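How I Plan the Budget for a Two-Arm Robot (Before Anybody Signs Anything)

Posted 25/12/2019, with a mug of cocoa next to the keyboard

I've now helped three small shops plan for their first two-arm robot, and every time the first email is the same: "What does one cost?" Fair question! But the arm is only one line on the sheet, and if you start there you'll spend the money before you find out what you needed. So this is the order I do things in, mistakes included.

Step 1. Write down the chores, in plain words

Get a sheet of paper and write what you want moved, opened, picked up or put away. "Open the second drawer and take out the small bag" is good. "General handling" is useless, and you can't get a quote for it. My friend Feven Tsegaye, who was buying for a parts room, came to me with 14 chores. We crossed off everything a cheap cart or a better shelf could do and she was left with five, which took a whole lot of air out of the price.

Next to each chore put the height it happens at. Floor, knee, waist, shoulder. Please don't skip this one, I skipped it the first time and we ended up pricing a stand twice.

Step 2. Try it in simulation before you try it in your building

This is where I'd put your first real money, and it's small money. Build a rough room with the sort of furniture you've got (stairs, drawers, things on the walls, stuff on the floor) and drive the robot around in it. You can do it on a decent desktop computer. Ours is a made-up house with a bit of everything in it, and we call it Pudedcombe for no good reason at all.

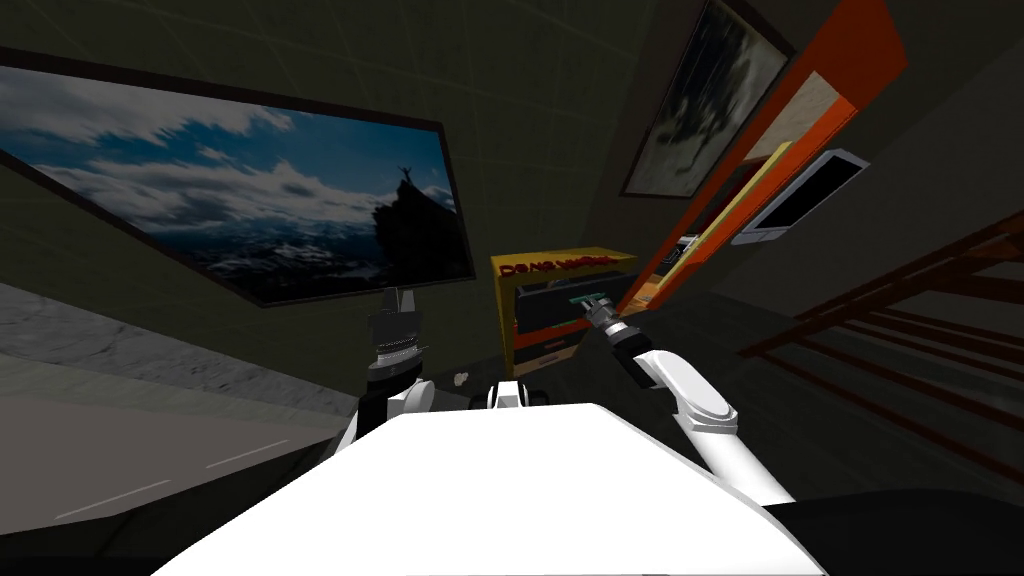 Set yourself a number of practice runs and stick to it. I use 100 per chore. It sounds like a lot until you're doing it, and then it goes by quickly, because most of them are short. Keep a plain log: chore, start position, did the gripper get there, did the other arm get in the way. That last column has changed more of my shopping lists than anything else on the page. If one arm does all the work in every run, price a one-arm setup too and look hard at the difference.

While you're at it, swap the grippers. Two-finger grippers are where I start, and a lot of people never need anything fancier. But if your log is full of misses on small flat things, put a line in the budget now for different fingertips, so you aren't begging for it in March.

Step 3. Look at what the cameras see

Buyers love to talk about reach and payload and then take whatever camera comes in the box. I did too. Then Shamim Talpur sat down with me and went through my recordings one at a time, stopping every few seconds to ask "okay, so what does the robot know right now?" It was a slow afternoon and worth every minute.

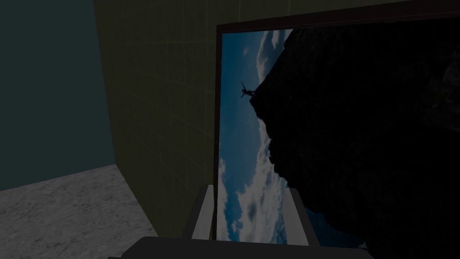 Make two piles from your recordings. In one pile go the views where you, a human, could tell what to do next. In the other go the views where you couldn't. If the second pile is bigger, budget for another camera or a different mount, and for the hours to set it up. Lighting goes on this line as well. Turn the lights down in the simulator and run the same chores again! A couple of plain lamps are about the cheapest fix in this whole business, and I've seen folks spend a month on software first.

Step 4. Measure the real room

Tape measure time. Write these down:

Widest and narrowest gap the base has to get through
Height of every drawer and shelf on your chore list
Any stairs, and how close the base would get to them
Rails, counters and frames an elbow could bump
Outlets, and how far they are from where the robot will park

Then go back and fix your simulated room to match. Feven's real drawers sat 40 millimeters lower than the ones in her model and it changed which stand she bought. 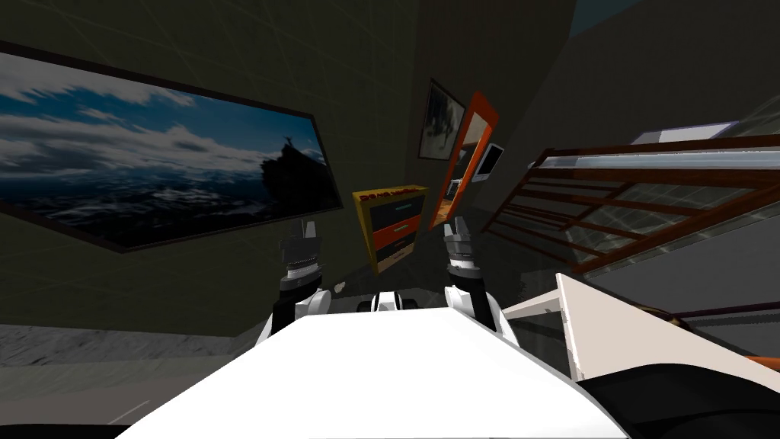

I like to do a whole second round of runs after the measurements go in, all chores, both arms. Sadia Sial does hers with the arms starting in a different pose each time and I've stolen that from her. You find out pretty fast which corners of the room the robot has no business being in, and you can leave those out of the plan and out of the quote.

Step 5. Build the sheet

My lines, top to bottom: robot and base, grippers and spare fingertips, cameras and mounts, computer, lighting, floor and furniture changes, shipping, setup help, training for your people, spare parts, and a cushion. For the simulation work I put hours on its own line, and on the last job that came to 333 hours across three of us. I'd have guessed half that.

Ask for every quote in the same layout. I send suppliers my sheet with the prices blank. Avier filled theirs in the same week. Bednarek sent back their own brochure, so I called and asked again, nicely, and got it. Gevau wanted to see the chore list first, and I was happy to share it.

Step 6. Buy in two bites

If the supplier will let you, rent or borrow for the first stretch and run your two easiest chores. Keep the same log you used in simulation so you can lay the two side by side. Amna Janjua did it this way and sent back a gripper she would have otherwise bought four of.

When you do sign, check who pays for return shipping, how long spare fingertips take to arrive, and whether training covers one person or everybody. Katherine Cárdenas has a copy of my blank sheet with her own notes on it, and hers is tidier than mine, so if you write in asking for one, that's the version I'll send you.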